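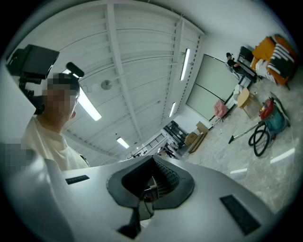

Gripper view, start of a take. Vacuum on the floor, wand out to the left.

mgronli wrote:
First batch of the vacuum task with the hand-held gripper. 40 demos, wide lens on the tool. Before I record more: is it a problem that the demonstrator's head is in view? Pose tracking drops out on a few takes and I can't tell if that is the cause.

dahlgren_j wrote:
Probably not the head. Look at your ceiling. Long parallel beams and near-identical tubes will give any feature tracker bad matches. Check where the dropouts fall. If they line up with fast wrist turns, slow down.

villalobos wrote:
Disagree in part. A person close to the lens moves with the operator, so features on the shirt look static relative to the tool. Mask that region and rerun before blaming the room. We did this in January on the Stillis set and recovered most of the rejected takes.

dahlgren_j wrote:
Most of them? Were those the same takes with only the mask changed?

villalobos wrote:
Same takes, same settings. Mask only.

mgronli wrote:
Second view, other direction across the room. This one tracks fine.

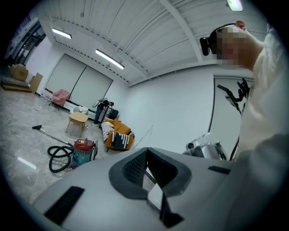
Same room, armchair and side table in view. Demonstrator at right.

s_ranjbar wrote:
So the person is in both and one of them tracks. That doesn't settle it, but the second has the armchair and striped cushions at mid range, good corners for the tracker.

whaugland wrote:
I would drop the gripper for this task and teleoperate. A hose and wand load the wrist in ways your arm absorbs and the robot's won't. Hand demos look clean and then replay badly.

s_ranjbar wrote:
Teleop costs us around 4 times as long per demo. For 1,000 demos I'll take the gripper and filter for reach limits afterward.

whaugland wrote:
Reach limits don't cover force. Replay 100 on the arm first, then decide.

mgronli wrote:
OK. Masking tonight, rerunning all 40, will post the dropout times against wrist speed. Replay has to wait until the arm is free.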